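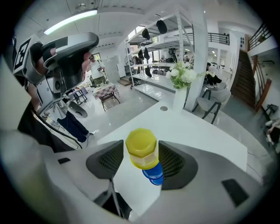
Progress report, second period – Household room fit-out and object handling tasks

Prepared by: Jussara Peixoto
For: Tharun Menon, Sestier
Date: 2020-12-05

1. Status

The main room on the Valdovinos site is furnished and in use. The white table is the primary work surface. The tall white metal shelving has been placed behind it as general storage, and the small side table with the pink-and-white checkered cloth stays where it was put in March. A low desk next to it takes the small colored items that do not yet have a shelf.

Work in this period covered table clearing, small bottle handling and shelf return. Shelf return started later than planned. The other two ran to schedule.

2. Table tasks

The small bottle with the yellow hexagonal cap and the blue rounded base has been kept as the standard item for upright handling. The cap gives flat sides to line up against, and the change of color between cap, body and base makes a tilt easy to notice during review. The vase of white flowers is left at the back of the table for all table tasks. It counts as a fixed item. A run in which the vase is touched is marked and repeated.

Sebastião Furtado completed 706 runs on the table. Of these, 65 were set aside, mostly for bottles put down outside the marked zone. The set-aside runs have been kept and are listed in the annex by task number.

The round gray port in the tabletop is not used as a target. Two early task sheets referred to it as a placement point and have been corrected.

3. Shelf return

Items are carried from the table to an open tier and put down label outward where they have a label. The first version of the task sheet allowed any tier. This gave uneven results, and Emiliano Tlapale has rewritten it so that each item has one assigned tier. The new sheet lists 16 items. Five more will be added once the low desk has been sorted.

The top tier is out of scope for this period. It can be reached from the steps, but the steps are not to be used during a task.

4. Purchases

Storage bins were ordered from Gralon and arrived complete. The replacement tablecloth from Jetitz came in the wrong size and was returned – credit is pending. No other purchases were made against the furnishing line. Jailson Assunção has the receipts.

5. Open points

– Glare from the glossy floor in the afternoon. Blinds have been quoted and approval is requested.
– Item labels on the shelving are handwritten and need to be printed.
– 11 items on the inventory have no storage location. Most are on the low desk.

6. Next period

Shelf return will be run in full with the new sheet. Table clearing continues with the same items and the same fixed vase position. A short task for folding and replacing the checkered cloth will be drafted and sent to Sestier for comment before any runs are made.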